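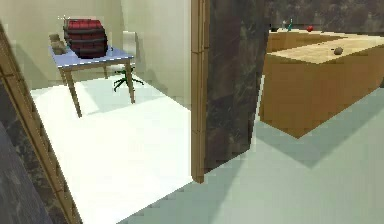
A red drum-like object on a small table, in the room past the stone-textured wall.

The dealer at Otelport cut the deck a little before two in the morning, and the man in the gray coat saw that he was down to his last 18 chips.

He had come in from Flesville on the afternoon ferry with enough money to sit down and enough to get home. The second part was in his shoe. The tournament had drawn 100 players, which was good for the Skjelbred room in September, when the fishing crews were still out. Now there were four tables left and he was the short stack at his.

The woman across from him had been winning since supper. She played quickly and never looked at her chips. He had watched her for six hours and learned one thing, that she drank her coffee before a bluff and after a real hand. He didn't trust it much. He had learned things about people before and paid for them.

He looked down and found a pair of nines.

"All in," he said, and pushed the chips forward with the side of his hand.

The two players after him folded. The woman picked up her cup, drank, and put it down.

"Call," she said.

She had ace and queen. So much for the coffee. It was close to an even hand, and he knew that as well as anyone at the table. The dealer put out a four, a nine and a jack. Then a king. The man felt his back loosen. Then a ten came, and she had her straight, from ten up to ace.

The dealer counted it out and slid it across. The woman said she was sorry, and he said it was all right, she had called with a fair hand.

He walked out through the lobby. The board by the door had the payouts on it, first place 3828, second 1701, and a line under that for the rest of the final table. He read it down to the bottom and got his hat.

Outside it was raining on the ferry landing. The first boat didn't leave until five. He sat on the bench under the ticket office roof and took off his shoe and checked that the money was there. It was damp but it was all there.

There was a bus to Prultlow at half past three. He knew that because it was posted on the pole in front of him. Prultlow had a cash game that ran until breakfast, in the back of a tire shop, and the buy-in was just what he had in his hand.

He put the money back and tied his lace. When the bus came around the corner he was still sitting there. The driver opened the door and waited with the engine running.

"You getting on?" the driver said.

The man asked him what the fare was.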